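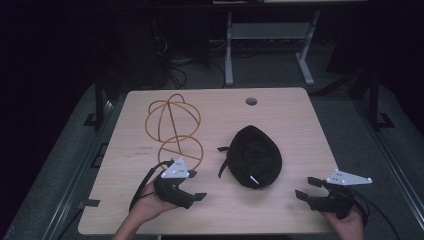
According to Ostap Ostapchuk, a cap which is put away flat is already half lost, and the shelf should never be blamed for it. Many of the people we interviewed in Ronside had the same opinion, although they did not agree on what should be done instead.

4.2 Caps and their supports

Figure 5. Wire form of two rounded parts and a black fabric cap, lying crown-up on a light wooden table.

In the household survey we asked how soft headwear is stored between uses. The answers describe 437 caps. The most common place was a hook near the door, followed by a drawer, where caps are often laid one inside another. Owners who used a drawer complained more often about a bent crown, and owners who used a hook complained about dust.

An open wire form, of the kind in Figure 5, is less common in homes than in shops. Its curved loops leave most of the inner side of a cap open to the air, and this was the property that the respondents from Koval valued most. On the other hand, a form takes more space than a folded cap, and thin rods can bend when several caps are placed on the same form. We therefore treat the form as a support for one cap only.

The strap is a separate question. In four interviews the owner closed it before storage, because a loose strap catches on other things in the drawer. We did not find a relation between this habit and the condition of the crown.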